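4. What people keep on the worktop, and why they say they keep it there

I should own up early on that this part of the study was never planned. Bríd Mulcahy and I set out to ask people in Danora how they shared out the cooking, and we had a nice tidy interview sheet for it, with boxes. What we got, over and over, was people leaning on their worktops and talking about the worktops. After the fourth or fifth visit I stopped steering them back to the sheet. Bríd held out a bit longer than me (she's more disciplined, and she had designed the boxes), but by June she had given in as well, and we rewrote the second half of the visit around whatever was standing out on the side.

The households were all on the same estate, 12 of them, in the long low blocks behind the old Werkedico works. The kitchens there were fitted to one plan. They have the same short run of units under the window, the same tall cupboard by the door that's too deep to reach the back of, and the same shortage of sockets. This turned out very handy for us. If two kitchens are the same shape and one has a bare worktop and the other has hardly room for a plate, you can't put it down to the architect.

4.1 Things that live out and things that are only out

The first thing we had to sort out was a word. People kept telling us that an object "lives" somewhere. The kettle lives by the window. The good knife lives in the drawer but it's out at the moment. Conall Tierney, who read an early draft of this paper and scribbled all over it, thought we were making too much of a turn of phrase, and perhaps we are. But the people we spoke to were strict about it! One woman told me firmly that her blender didn't live on the worktop, it had simply been there since Christmas. Her husband, from the next room, shouted that it did live there and had done for years.

So we ended up with two groups, and I've kept the names we used in our notes. Residents are things the household agrees belong on the worktop. Lodgers are things that are out, sometimes for months, without anyone granting them the right to be. The difference has little to do with how often a thing gets used. Plenty of residents were hardly touched from one week to the next, while some lodgers were in use every morning and were still spoken of as if they might be put away that evening.

Toasters were nearly always residents. Bread was trickier. A loaf in a bread bin was a resident by way of the bin, but a loaf with no bin was argued over, and I have more pages of notes on loaves than I ever expected to have. Shaker bottles, water bottles and the like were lodgers in every home that had them, and they tended to get blamed on a particular member of the family. Plants split people right down the middle. Some saw a pot on the worktop as the thing that made the room theirs, and others saw it as soil near food. Figure 3 shows the sort of mixture I mean, with a toaster, bread, a shaker bottle and a plant on its stand all sharing the one stretch of counter.

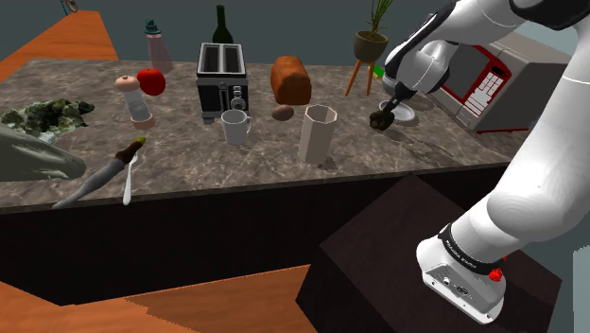 Figure 3. Residents and lodgers on a shared worktop.

DANORA, June

I've put the place and month at the head of this next part because it comes more or less straight from my visit notes, and the time of year matters to it. The estate gets the sun full on the kitchen side from early afternoon. Anything that dislikes heat has to move, so for a few months the usual arrangement is shoved along, and you get to hear people explain a layout they would otherwise never mention.

In one home the butter dish had been sent to the far end, next to the tea towels, and the father of the house couldn't find it. He knew it had been moved. He had moved it himself. But he reached for the old spot every time, and at one point stood there with the knife in his hand, looking quite put out. I asked him how long it usually took before his hand learned the new place. He reckoned it learned it just in time for everything to be moved back.

In another, the olive oil and the wine had been swapped with the toaster to get them into the shade, and this caused a proper row while I was drinking my tea. The toaster's flex wouldn't stretch to the socket from its summer position without crossing the chopping space. The mother thought that was fine, you just lifted it. Her elder daughter thought it was the single most annoying thing in the flat. They had clearly had this conversation before, and they both knew the other's lines. I mention it because it's a good case of something we met again and again - the objects aren't the trouble, the sockets are, and the objects take the blame.

4.2 Who decides

We asked everyone outright who decided what stayed out. I'd expected the person who did most of the cooking to be named, and in 7 of the homes that's what happened. In the rest the answer wandered. Some people named whoever wiped the surfaces down, on the grounds that you notice a thing when you have to pick it up and clean under it. One retired couple said the decision was made by the visitor, by which they meant that everything was cleared when someone was due and then crept back. Bríd is very taken with this idea and wants to write a separate paper on it. I've told her she can have it.

Sheehan's work on shared hallways is useful here, and I wish I had read it before we started. The argument there is that a shared surface is kept in order by whoever is most bothered by it, and that this person is often wrongly taken to be the one in charge. That fits our kitchens well. The wiper of surfaces has a lot of small influence and not much say. She (it was usually she, though not always) can shift a lodger to the back, or stand it on top of the fridge, but she can't make it leave.

Skokov goes further and treats clutter as a kind of message board, where each thing left out is a note to somebody. I'm less sure about that. A tablet box put in front of the kettle is certainly a note, and people told us as much. A loaf is, I think, mostly a loaf. If we read every crumb as a message we'll end up hearing conversations that no one was having, and I'd sooner leave a few things on the side unexplained.

4.3 A few awkward points

There are weaknesses in all this and I'd rather set them out here than have Conall write them in the margin again. We only went where we were invited, and people who are ashamed of their kitchens don't invite researchers in for tea. Quite a few of the homes had plainly been tidied for us, which the retired couple would tell you spoils the whole thing. We tried to get round it by making the second visit at short notice, with mixed success. One man said he didn't mind us coming at teatime so long as we didn't mind eating, so I have very few notes from that evening and a good recipe for dumplings.

We also leaned heavily on talk. When someone told us a thing lived somewhere, we wrote that down, and we had no way of checking whether it stayed there once we'd gone. A diary kept by the household might have helped. We did offer notebooks, and 7 came back, of which one was mostly shopping lists. The shopping lists are lovely, but I haven't found a use for them yet.

Last of all, the coding. Bríd and I each sorted the objects named in the interviews into residents and lodgers without looking at the other's sheet, 101 objects in all, and then compared. We agreed on most of the appliances straight away and on hardly any of the food. Fruit was the worst. I had put every fruit bowl down as a resident and Bríd had put down the bowl as a resident and the fruit as a lodger, and I'm sorry to say we spent a whole train journey on it. Her version is the one used in the tables that follow in section 5.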